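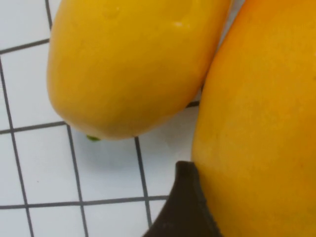 Mango growers' scheme opens for a second year

2018-10-31

The Negussie Trust has opened applications for the second year of its small grants scheme for mango growers. Grants of up to 3,000 euros will be offered to family farms in the Ekel and Kuso districts for work on storage, grafting and water supply.

The scheme began in June of last year and has so far supported 353 households. Most of the first grants paid for shaded packing areas close to the orchards, where fruit can be sorted before it is taken to market. Growers in both districts had told the Trust that much of their crop was bruised or overripe by the time it reached buyers.

Yabsira Worku, Head of Rural Programmes at the Trust, said: "The first year showed us that modest sums can make a difference when they reach farms before the harvest. We have shortened the application form and it may now be completed in person at either district office."

Under the new rules, farms with fewer than 100 trees will be considered first. Applicants must have worked the same land for at least 3 years, or hold a letter from the district office confirming that they intend to stay. Groups of neighbouring farms may apply together - in that case one farm should be named as the lead and will receive the payment for the group.

Training will again be provided by Drodora, the growers' training centre in Ekel. Courses cover pruning, the control of fruit fly and the safe stacking of crates. A new course on drying will be added for growers who wish to sell sliced fruit outside the main season. Places are free of charge to grant holders, and travel costs will be repaid on production of a receipt.

Régis Charpentier, Director of Drodora, welcomed the announcement. "Demand for the pruning course was greater than we could meet last season," he said. "We will run it in Kuso as well as Ekel, which should save many growers a long journey."

Application forms are available from the Trust's district offices. Applicants will be told the outcome in writing, and unsuccessful applicants may apply again the following year.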